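Fil sur l'arrêt programmé de la raffinerie de Clemholm, vu depuis l'équipe maintenance. Je mets ici ce qu'on m'a demandé plusieurs fois en message privé.

1/ L'arrêt dure 30 jours. On coupe l'unité de distillation sous vide et l'hydrodésulfuration. La distillation atmosphérique reste en service à débit réduit.

2/ Le dernier grand arrêt sur ces deux unités remonte à 11 ans. Entre les deux, on a eu des arrêts courts, surtout pour remplacer du catalyseur, mais jamais d'ouverture complète de la colonne.

3/ Au programme : 368 équipements à ouvrir, inspecter et refermer. Ça comprend les échangeurs, les ballons, les soupapes et une partie des pompes. Les soupapes partent en atelier chez Grimton, le reste se fait sur place.

4/ Les échangeurs de fond de colonne sont ceux qui s'encrassent le plus. On sort les faisceaux, on les passe à la haute pression sur l'aire de lavage, puis contrôle par courants de Foucault. Un tube trop aminci est bouchonné. Au-delà d'un certain taux, on remplace le faisceau.

5/ Pour les fours, c'est Lozano qui a le lot. Décokage des tubes, reprise du réfractaire en zone de radiation, remplacement de quatre brûleurs. Leur échafaudage est monté en premier et démonté en dernier, ça conditionne une bonne partie du planning.

6/ On me demande souvent pourquoi il y a des fumées à la torche au début. On dépressurise les circuits et le gaz est brûlé à la torche. Ça dure environ 108 heures, avec des pointes. Même chose au redémarrage, en plus court.

7/ Côté bruit, le pire est le soufflage des lignes à la vapeur. Il est prévu de jour uniquement. Les riverains de la route de Fundell sont prévenus par courrier.
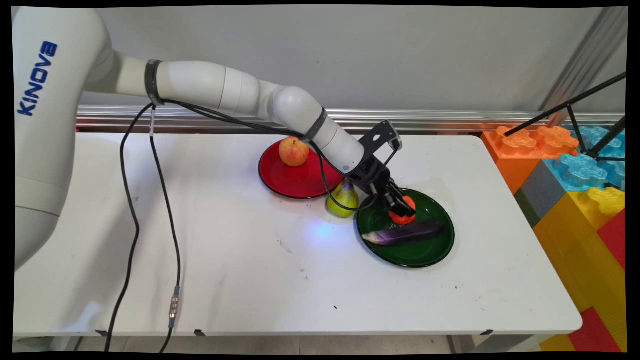
8/ Pour les entrées en capacité : pas d'entrée sans platinage complet, mesure d'atmosphère et surveillant au trou d'homme. Le permis est valable un poste. Si le poste change, on refait la mesure — même si les gars viennent de sortir.

9/ Le redémarrage commence par les tests d'étanchéité à l'azote, puis la mise en huile à froid, puis l'allumage des fours. La montée en température est lente et on resserre les brides à chaud par paliers.

10/ Les camions-citernes continuent à charger au dépôt pendant toute la durée, sur stock. Seule la porte sud est fermée, passez par la porte est.

11/ Prochain point jeudi, avec l'avancement des platinages.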